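Okorora bay, hand-held gripper check before recording
November 5, 2020

Finger pads: ridges whole, no splits. OK.
Markers: one on each finger plate, both clean. OK.
Plate screws: all tight. OK.
Cables: tangled by the left finger. Tidy before the next session.

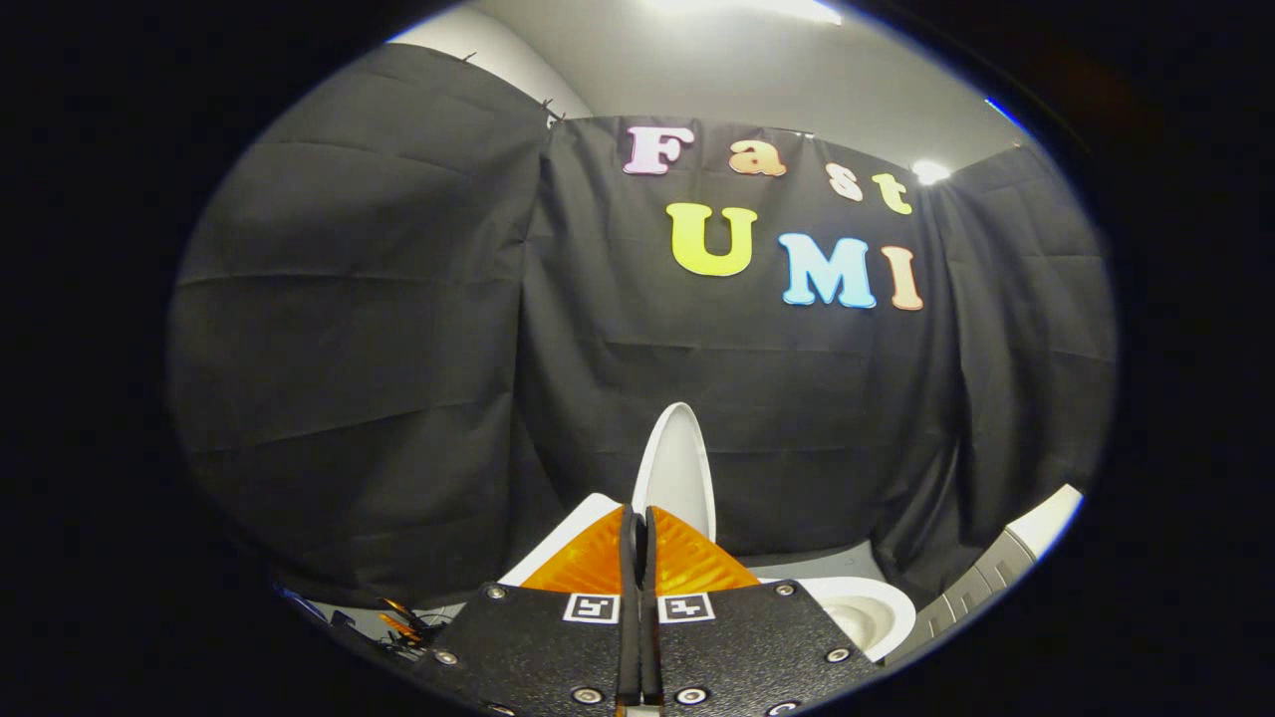

Curtain clips: checked along the rail, 13 in the spare box.
Recording: 30 examples planned, 29 kept. One stopped early and deleted.
Next full check: December.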